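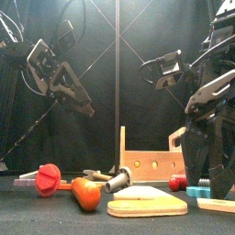
Wooden Tool Sets and Builders' Kits

These are the construction toys from the Iltetport Toy Library, put together by Loukia Karamanlidis with notes by Anas Kamel. The full catalog runs to 1,829 entries. This page covers toolboxes, tool sets and the loose parts that go with them. Trains, blocks and kitchen toys have their own pages.

Most of what we lend in this group is wood, painted or plain. Names of makers are given where we know them. A lot of the older pieces came to us without boxes or instructions, so some of the names below are the ones we use at the desk.

Toolbox with three round holes
Light wood, open top, with a rectangular handle cutout in the raised end panel. The holes in the front panel take pegs and bolts, and children also use them for looking through.

Screwdriver, red and orange
The orange part of the handle is bulbous and easy to grip. The red end is round and slotted. Kept in the toolbox drawer, catalog number 207.

Spool-shaped nut, gray
One of the bigger nuts in the group, with a flared rim. It stands up by itself and often gets borrowed for games that have no tools in them.

Threaded bolt, gray
Please check the thread before you send a bolt back. Crumbs and modeling clay get into the grooves, and an old toothbrush takes care of both.

Wrench
Light metal-colored head. Younger children tend to use it as a hammer. We would like the hammer used for that.

Red peg
A cylinder with a rounded end. Red pegs are the part we replace most often after the small nuts.

Plain dowels
Several lengths are sorted together in one tray. If a dowel has a rough end, leave it out of the bag and hand it in separately so that it can be sanded.

Flat pieces, painted
Lavender, white and light blue pieces are kept on the same shelf. They make roofs, wings, ramps and signs. Anas groups them by color, Loukia by size, and the shelf changes depending on who was in last.

Flat boards, plain
Unpainted boards and planks for building on. One of the larger boards has a rounded, pointed end and is usually turned into the front of a boat.

Halonen workbench
A low bench with a vise at one end and a shelf underneath. It goes out whole and needs the back seat of a car folded down. Two adults to carry it.

Halonen workbench, vise
The vise handle turns both ways and stops before it can pinch. The jaw faces were re-glued in December and have held up.

Ciswood hammer and pegs
The classic pounding bench with a mallet and a turnover frame. The pegs are meant to be tight. If they drop straight through, tell us and we will swap them for the wider ones.

Ciswood mallet, spare
Same size as the one in the set. It can be lent alone to families who already have a bench at home.

Predau builder's crate
The largest kit on this page, with 32 strips in four lengths and a bag of connectors. Recommended for ages five and up. A younger child can manage the long strips with help, but the connectors are stiff.

Predau connectors
Stored in a cloth bag with a drawstring. Count them back in at home if you can. It saves us doing it with a line at the desk.

Predau crane
Built from the crate using the sheet in the lid. The string wraps around a dowel and the hook is a bent strip. It takes an adult and a six-year-old most of an afternoon.

Predau cart
A quicker build with four wheels and one axle that sticks. A little candle wax on the axle helps. Do not use oil on any of the wooden parts.

Saw, blunt teeth
A flat wooden saw with a wavy edge. It doesn't cut anything, which disappoints some people.

Level with a bubble
The bubble tube is sealed into the wood and still reads correctly. Popular with grandparents.

Folding ruler
Five sections with painted marks. The marks are decorative and don't match inches or centimeters.

Tool belt
Canvas, with three pockets and a hook-and-loop closing. Washed between loans. It fits a waist from toddler size to a small ten-year-old.

Sorting tray
Used for nuts, bolts and washers when a set comes back mixed. We also lend it, and several families have asked to keep it longer than the toys.

Mixed bag, small
A cloth bag of parts from sets that are no longer complete. Everything in it fits at least one other thing in it.

Mixed bag, large
The same idea with boards and strips added. It was made up for a classroom and has been out most of the year.

Repairs

Chipped paint is touched up if bare wood shows on an edge that a child might chew. Chips on flat faces are left alone. Cracked pieces are taken out of the set and marked in the catalog.

We sand by hand and finish with 400 grit. Anything with a split running along the grain goes straight to the scrap box, even if it still fits together. Metal screws are checked on the bench and on the pounding frames every time they come in.

Cleaning at home

Wipe wooden pieces with a damp cloth and let them dry on a towel, standing up where possible. Don't soak them or put them in the dishwasher. Painted pieces can take a drop of dish soap. Keep them off radiators, as the thin boards will warp.

Borrowing

Tool sets and kits go out for three weeks. Loose tools and mixed bags go out for two. You can renew once by phone or at the desk if no other family is waiting. The workbench has to be reserved ahead of time and is picked up on Saturday morning between ten and noon.

Bring back what you have, even if a part is missing. Missing parts usually show up under a couch later, and they can be dropped in the return slot in an envelope with the name of the set on it. There is no charge for a lost peg or nut. For a lost tool we ask for the cost of the wood and paint.

Donations

We take wooden construction toys in any condition as long as they are free of mold. Odd parts are welcome, including single nuts and bolts. Please leave out battery-powered tools and anything with a cord. If you still have the printed sheet from a Predau or Halonen set, we would be glad to copy it and give it back.

Corrections to the names or makers on this page can be left at the desk for Loukia. We are still looking for the maker of the folding ruler.

Next: Marble Runs and Ramps
Back to all galleries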